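Refill packers at Pirkel get a pair of robot arms

Packers at Pirkel have new company on the refill line – a two-armed robot called Kakora. It began work in April, and the crew is thrilled. 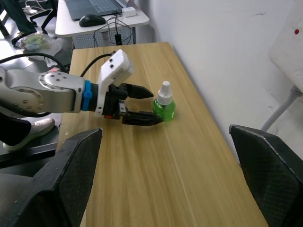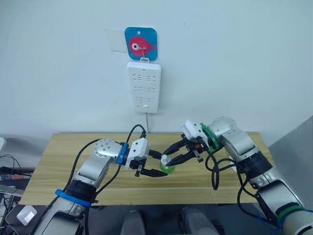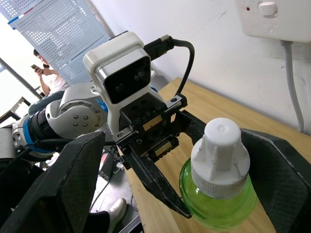 Zulkifli Tarigan used to handle 1,000 refills a shift by hand. Now he and 2 coworkers plan the robot's tasks and check its work. Getting the fingers to meet a white cap on a small green bottle is his favorite part. “My wrists love it,” he said – and he's training 3 more packers next.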